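Home Tips Kitchen Workshop Reader Letters
Search the tips pages Go

Getting a hallway ready for a helper robot

My neighbour Nga Hứa has been trying the Lesix home helper on a 30 day loan, and as I'm the one who sat down with her and the booklet, I thought I'd pass on what we learnt (over rather a lot of tea!). The hire came to £79 with the planning program included, so you can try out your rooms on the screen before you shift a single chair.

Start with the hall – it's where everything has to pass. Lift any runners and look at your doors, as one left standing open takes up more width than you'd think. I'd try the plan with them open and again with them shut. 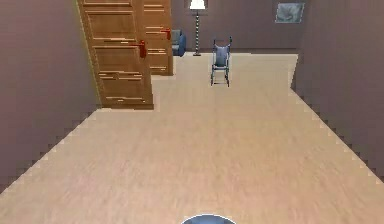
Trying out the hall on screen: doors open, wheelchair ahead, clear floor in between.

If somebody at home uses a wheelchair, do put it into the plan where it's usually parked, and the same goes for floor lamps, which are easily forgotten with their slim poles and little round bases. Nga keeps hers against the wall now, flex tucked well behind.

Allow a quiet evening for the setting up. I found the program friendly enough once I'd got the hang of it, though the menus are fiddly and I'd have liked bigger lettering. Save each room under its own name, or you'll be hunting for it later, as I was.

Related tips
Taming trailing flexes
Quietening a squeaky door hinge
Cleaning marks off painted walls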